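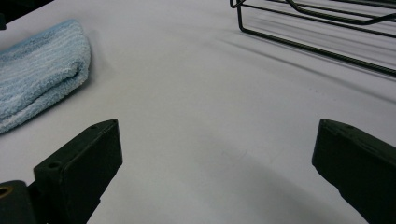
Attachment 1: light blue towel with pale stripes, folded

Ticket: Towels become stiff after washing, Juvness softener shows no fault
Opened by: Tapio Sjöberg, Kustska guesthouse
Opened on: March 15, 2024
Product: Juvness water softener, connected before a Melley washing machine
Priority: Normal

Description of the problem

Good morning. I take care of the laundry and the technical things in our guesthouse. We have had the Juvness softener since last May and we were very satisfied with it during the summer and autumn. Now the bath towels come out of the machine stiff, and when they have dried on the line they feel like cardboard. Guests have mentioned it. The bed sheets are also not so smooth as before, but with the sheets it is easier to forgive.

The display of the softener shows a green light and no error code. Salt is in the tank. I have read the manual two times and followed the chapter "Water feels hard," but it tells only to check the salt and to wait for the next regeneration. I have waited for it. There is no change that I can feel.

What I have already tried:

Washed the towels with half of the usual detergent.
Washed them without fabric softener.
Ran the Melley empty on the hottest program with citric acid.
Cleaned the inlet filter of the Melley. There was a little sand in it, not much.
Turned the softener off from the wall and on again.

Please advise what I should check next. I would prefer not to order a service visit before it is necessary. The road to us is long and the visit is charged also by distance.

Reply from support

Thank you for the clear report. Could you please send the following: the hardness setting from the menu, the capacity between regenerations, and the result of a test strip from the tap nearest to the washing machine? Please take the water sample when the softener has been standing still for some time, and then again when water has been running. Please tell us also if any plumbing work has been done in the building.

Answer from customer

The hardness setting is the same as the installer left it. The capacity is 2,000 liters between regenerations.

The test strips gave me a surprise. The first sample was soft. The second, which I took after the water had been running, was hard, almost the same color as the sample from the garden tap, and the garden tap does not go through the softener at all. I repeated both samples to be sure that I had not mixed the glasses. It was the same result.

Yes, there has been plumbing work. Hämäläinen changed a pressure valve in the technical room in the winter. I was not present at that time, but I have their paper and it speaks only about the valve.
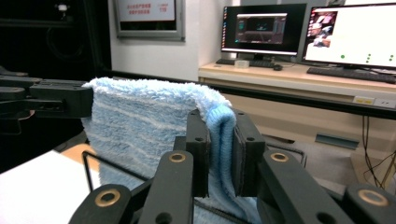 Reply from support: check the bypass

Your two samples are helpful. If standing water is soft and running water is hard, usually some untreated water passes beside the resin tank. The most common reason is a bypass lever that is not fully closed. It is often turned during plumbing work and then returned only part of the way.

Please do these steps:

1. Find the bypass lever behind the softener. On your model it is blue and moves a quarter turn.
2. Look if the lever is exactly in line with the mark "Service." A small difference is enough to let hard water through.
3. Turn it fully to "Service" until you feel the stop.
4. Start a manual regeneration from the menu. Do not use water in the house while it is running.
5. Run 600 liters of water in normal use and test again from the same tap.

Answer from customer

The lever was not at the stop. From the front it looks correct, and one must put the head between the softener and the wall to see the difference. I turned it and it moved with a small click. After this I started the regeneration in the evening, when the guests had gone to sleep.

Both samples are now soft, also with the water running.

The towels are a slower matter. After the first wash they were a little better. I understand that the old limescale stays in the loops and must come out little by little. Is there something that makes it faster? I have read advice to use vinegar, but I am careful with the rubber seals of the Melley.

Reply from support

We do not recommend vinegar for regular use in the machine. Please wash the towels 3 times at the highest temperature their label permits, with a small dose of detergent and no fabric softener. Shake them well before you hang them. With soft water you should also keep the lower detergent dose from now on. Too much detergent in soft water leaves a residue, and the result can feel similar to limescale.

Answer from customer

I have done the washes as you told. The towels bend again and they take the water from the skin, which they did not do before. I have written the correct lever position on a tape above the softener and informed Hämäläinen about it in a polite manner.

One wish for the manual: please add the bypass lever to the chapter "Water feels hard."

You may close the ticket.

Status: Resolved
Cause: Bypass lever partly open
Forwarded to: Manual team, for the chapter mentioned by customer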